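Relabeling the spare parts shelves, part two

The first post covered why the old numbering had to go. It had grown in three directions at once, and by the end a bin marked C-14 could hold either M4 hardware or the offcuts from a gasket job, depending on which side of the aisle you were standing on. What follows is the scheme I moved to, the label stock I settled on, and the parts of the job that took longer than planned.

The scheme

Each location gets a code made of a bay letter, a shelf number and a two-digit position, in that order, with hyphens between. B-3-07 is bay B, third shelf from the floor, seventh position from the left. Shelves are numbered from the floor up. I started out numbering from the top down, on the grounds that people read that way, and dropped it the first time I added a shelf to the top of bay D and had to renumber everything under it.

Positions are numbered in steps of one. I know the argument for leaving gaps (10, 20, 30) so that things can be slotted in later. I tried it on one bay. The gaps read as missing bins, and I went looking for F-2-15 twice before remembering it had never existed. If a shelf gets another bin, the shelf gets relabeled. It takes four minutes.

The code describes the place and says nothing about the contents. What is in the bin lives in the spreadsheet. The old labels tried to do both jobs ("FASTENERS METRIC SMALL 2") and were wrong as soon as anything moved. There is one exception: anything hazardous carries its contents on the front of the container in plain words, whatever the code says.

Letters I and O are skipped. So is Q, after reading it as O on a printed sheet at arm's length.

The spreadsheet

The list now stands at 927 lines. One line is one part type in one location. A part type in two locations gets two lines, and the quantities are never added together in the sheet itself. There is a second tab that does the adding.

Columns are location, part description, unit, quantity, minimum, supplier, supplier code, last checked, notes. I removed the "category" column. It had 31 different values in it, nine of which were spellings of "miscellaneous."

Descriptions start with the noun. "Washer, flat, M6, zinc" sorts next to the other washers. "Flat M6 washer" sorts next to "Flat cable." This sounds minor, and it was the single change that made searching quicker. Cleaning up the old descriptions took two full evenings and part of a third, mostly on account of abbreviations I had made up and then forgotten. "SHCS" was easy. "BR PL 2H" was a brass plate with two holes, and I only worked that out by finding the plate.

Quantities under 50 are exact. Over that I weigh. A cheap scale with 0.1 gram resolution is fine for anything from M3 up, provided the sample used for the unit weight is at least 20 pieces. With a sample of five, the error on a bag of 500 was large enough to matter. For M2 and below I pour, look, and write "plenty" or "low." The sheet accepts either word in the quantity column, and the second tab ignores both.

Label stock

I bought three kinds and tested each on the same shelf edge, a powder-coated steel one, and on the front of the same bin.

Paper labels from Pitus were the cheapest and printed cleanly. They lifted at the corners in under a month in the unheated half of the shop. On the heated side they are still in place. If your storage is indoors and dry, I see no reason to spend more.

The Ovden polyester stock is what I ended up using. It needs a thermal transfer printer with a resin ribbon, and the ribbon costs more than the labels. The print survived a wipe with isopropyl alcohol, a wipe with mineral spirits, and repeated rubbing with an oily thumb. Minimum application temperature on the box is 50 degrees. I applied one batch below that on a cold morning, and four of them fell off before lunch.

The Gomthorpe magnetic strips are good on steel shelving and useless on everything else. I kept them for bay H, where the layout is still changing. They slide if you brush past them, so the position code has to be checked against its neighbors now and then. I wouldn't put them on a shelf below knee height.

The print run was one roll. The roll is rated for 3,700 labels at the size I used, so there is a lot of it left.

Font

Whatever is condensed, bold and has a slashed zero. Cap height is 12 mm on shelf edges and 8 mm on bins. I tried 6 mm on bins and could read it fine while standing still with the light on.

Barcodes

I left them off. A barcode is worth having when there is a scanner at the place where stock gets moved and a habit of using it. I have one aisle and a clipboard. The labels have enough blank space on the right for a 2D code if that changes.

Surface prep

This took the most time by a wide margin. Adhesive labels want a smooth, clean, grease-free surface, and old bins offer very little of that. The routine I used was to scrape off the old label with a plastic blade, soften what was left with citrus remover, wipe, wash with dish soap, dry, wipe with isopropyl, wait five minutes, apply, then press for ten seconds with a rubber roller. Skipping the soap step left a film from the citrus remover, and the labels could be peeled off with one finger the next day.

Scratches matter less than I thought. Fine ones fill in under the adhesive. What causes trouble is wear that has changed the texture, or any area where the surface sheds when you rub it. On those I either moved the label to a better spot on the same face or used a clip-on holder. Inside faces take all the abuse, so check the outside before writing a bin off.

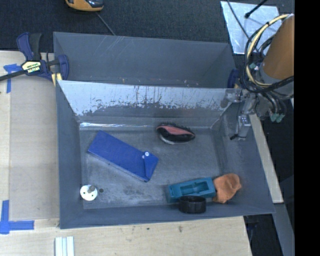
Gray bins, front one showing heavy wear on the inside back wall.

For bins past saving I used the Prajapati clip-on holders, which hook over the rim and take a card insert. They fit a rim up to 4 mm thick. On thinner rims they rattle, and a strip of foam tape inside the hook takes care of that. The clear window scratches easily, so wipe the dust off with something soft. The cards can be printed on any office printer, which makes these the sensible choice for anyone who doesn't want to buy a label printer for one job.

Order of work

Empty one shelf, clean it, label the edge, clean and label the bins, put them back, update the sheet, move to the next shelf. I began by labeling all the shelf edges in one go and then doing all the bins. For a week the shelves said one thing, the bins said another, and the sheet agreed with neither. Doing one shelf completely is slower per label and leaves the rest of the system usable in the meantime.

Keep the old code in the sheet in its own column until every drawing and parts list that refers to it has been updated. Mine is still there. There are assembly notes from years back that say "see C-14," and I haven't been through all of them.

Still to do

Bay H, once the layout settles. The long stock rack, which doesn't suit a three-part code at all, as the pieces run across what would be four positions. For the moment it is one location called R, with the lengths written on the ends in paint marker. The drawer cabinets also need a fourth level in the code or a separate letter per cabinet, and I lean toward the separate letter. I'll put the spreadsheet template up with the next post, with the supplier columns cleared.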